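## 3. Setting Out the Play Kitchen Tabletop

This section covers placement of the loose pieces on the Demwood tabletop. Assemble the table and lock the legs (Section 2) before starting.

1. Wipe the tabletop with a damp cloth and dry it. Do not use scouring powder on white surfaces.
2. Place the large round plate flat near one end. Leave the small holes uncovered.
3. Set the bowl beyond the plate, rim up.
4. Place the colander near the middle with its oval rim facing upward. The metal cup goes next to it, handle turned outward.
5. Keep the dark pot and the black cup along one long edge.

**Note:** The plush banana is surface-wash only. It may rest against the plate but must not be stored inside the pot while the pot is damp. 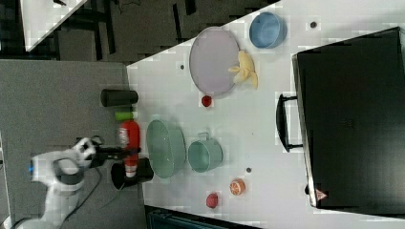
6. Distribute the small food pieces last. The orange slice and the red fruit have no fixed position – leave enough space between them for a child's hand.
7. Stand bottles upright. Check that caps are either fully seated or put away in the parts bag.

**Caution:** Small parts. Not suitable for children under 3 years. Remove damaged food pieces from use at once.

**Caution:** Do not hang bags or other weights from the table edge.

### 3.1 Putting Away

Nest the cup in the bowl and lay the plate at the bottom of the storage box. Plush pieces go on top. Replacement pieces are ordered from Stondberg by set number, printed inside the box lid.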